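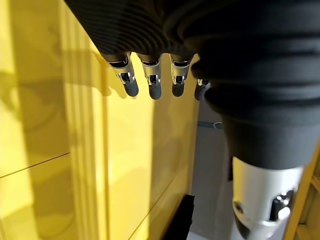
1/ Shelf cell notes, Drurnstead, 1/12/18. Doing this as a thread as I've got a kettle on and no laptop. Mostly for whoever has the cell after me. Hands first, then bin, then shelves, then what went wrong.

2/ Hands. Do them before power up, every morning. Wipe each fingertip with a damp cloth, then dry cloth. No solvent!! The grey stuff goes slick and then it drops parts all day and you blame the software

3/ While you're there work each finger joint through by hand. Should feel the same all the way. If one is gritty, blow it out with the little bulb, not the airline. Airline just pushes the fluff further in.

4/ Thumb bellows. Spread the folds with your fingers and look down IN them, with a torch. Splits start at the bottom of a fold and you won't see them from outside. Changed one in August that looked perfect till I stretched it.

5/ Spare bellows are in the Plavby drawer. They go on small end first. Bit of talc. If you're swearing at it you've got it the wrong way round

6/ Wrist cuffs. Strap flat, no twist, snug. One finger under it, not two. Too loose and the cuff creeps up and fouls the wrist on the high reaches. Too tight and the cable underneath gets pinched, and then you get a fault that comes and goes, which is worse than one that stays

7/ Right, bin. Flat piece of card in the bottom, always. Without it the parts slide about when the bin gets carried and they end up nested in each other, and it can't get a finger between them. Cut the card a touch small so it doesn't ride up the sides. 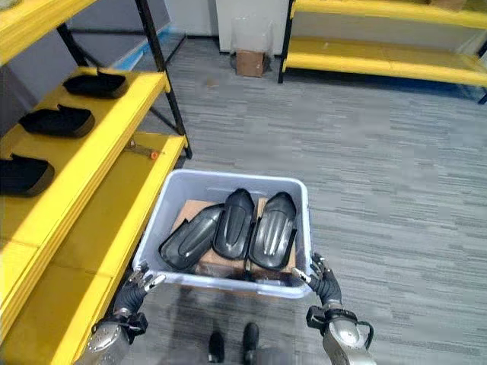
Bin carry, both hands on the rim. Three parts in, card underneath.

8/ Parts go in side by side. Not stacked. I know more fit if you stack them. Don't

9/ Bin rim wants a look too. Run a thumb round it where the hands go. Any burr or nick, take it off with the deburring tool, or it'll chew the finger covering in no time

10/ And it has to be one of the pale bins with the rounded rim. Akpan sent us a batch with a square lip and the grip never closed properly. They're under the stairs. Leave them under the stairs.

11/ Carry speed is set at 2 on the pendant. It'll do 4 quite happily with an empty bin. It will not do 4 happily with parts in. Ask me how I know. No, don't.

12/ Shelves. This is the bit that gets skipped. The cell thinks it knows where the yellow shelves are. It only knows where they were when somebody last taught it. Lean on an upright and you've moved them.

13/ So, order of doing it:
check the feet of the unit haven't walked
level across the front lip, then front to back
push down on the panel seams, both sides should sit the same
THEN touch off the shelf heights
If you touch off first and level after you get to do it all twice. Did that in Clultusden, whole afternoon gone

14/ The seams matter more than you'd think. If one panel sits proud of its neighbour the tip of the part catches on it going in. Arm feels the bump, decides it's arrived, lets go early. Part ends up crooked and the next one gets put down against it. Shim from underneath, thin stuff, a bit at a time.

15/ Approach angle. Narrow end goes in first, towards the back, wide end to the front. It comes up over the lip with the part steep and lays it down as it goes in. Looks wrong the first time you see it, like it's going to hit the shelf. Leave it be. The steep bit is so the
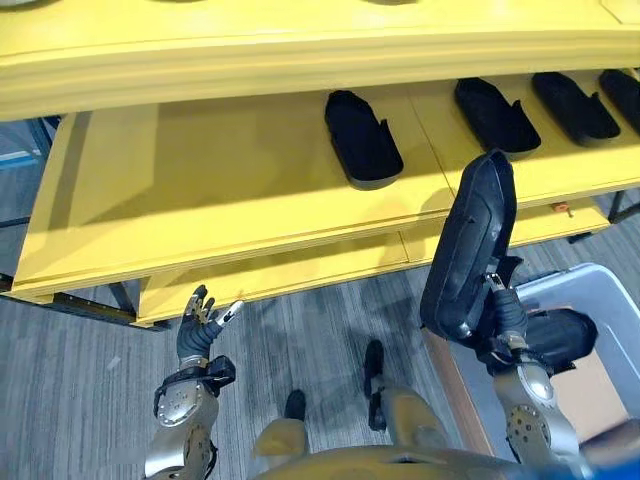 hand stays clear of the lip, and if you flatten it off the knuckles go straight into the yellow. (Sorry, thumb hit post halfway thru)

16/ If placing starts drifting, don't touch the angle. Check in this order: fingertips clean, cuff hasn't crept, shelf hasn't moved. It's been one of those every time so far. Had a day and a half of someone "just tweaking" the approach when all it wanted was a wipe

17/ Left hand does nothing while the right is placing. It stays up and open, that's its park position, it isn't stuck. I've had two people stop the cell over that now. Only worry if the fingers start to close by themselves. Then stop it, and look at the left cuff before you go anywhere near the settings

18/ Floor. Carpet tiles, so hoover not brush. Hoover under the bottom shelf as well. Fluff gets on the feet, feet slip a tiny bit on the turn, and you're back to blaming shelf heights. Push down any tile corner that's lifting before you start

19/ Tools off the shelves before a run please. Cutters, screwdrivers, whatever. I am as bad as anyone for this

20/ What went wrong this morning, for the log. Grip fault on the right hand, came up at cycle 181. Released the part early over the lip. Restarted it, same again a few goes later.

21/ Fingertips clean. Shelf level. Cuff had turned, strap was sat on its edge and pulling the cable over. Undid it, laid it flat, did it up one hole looser. Ran it slow with me stood next to the stop button. Then back to normal speed. 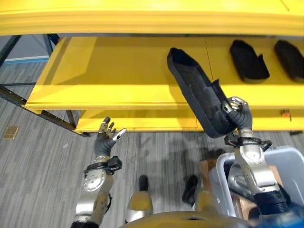 Right hand on a part at the middle shelf, left hand open.

22/ If you get that same fault: cuff first. Then unplug and reseat the connector behind it, it's keyed so you can't get it wrong, well you can but you have to really lean on it. Then and only then the hand itself

23/ Taking the hand off is a two person job. One holds, one undoes. Support the weight from under the palm, never by the fingers. Put it down on foam with the fingers up. Bolts go in the lid of the tin, not on the carpet, you will never find them in that carpet

24/ Refitting: bolts in finger tight all the way round, then nip up opposite pairs. Plug in. Let it home with nothing near it. Open and close 3 times and listen. A click on the close is fine, on the open isn't.

25/ Someone asked about grease. No grease on the fingers. None. It picks up fluff off the parts and sets like felt. Dry lube on the joint pins, a drop, wipe off what you can see. Ginette McKinnon has the bottle, she hides it from me

26/ Still to do:
order finger coverings, last set on the shelf in stores
new card for bins, this lot's going soft at the corners
shim the seam on the midle shelf properly, what's in there now is a folded bit of packaging
label the park position on the pendant so people stop stopping it

27/ Kettle's done. Reply if I've missed anything, I'll be back at the cell after dinner and can check torque figures then, they're on the inside of the cabinet door and I don't trust my memory for them.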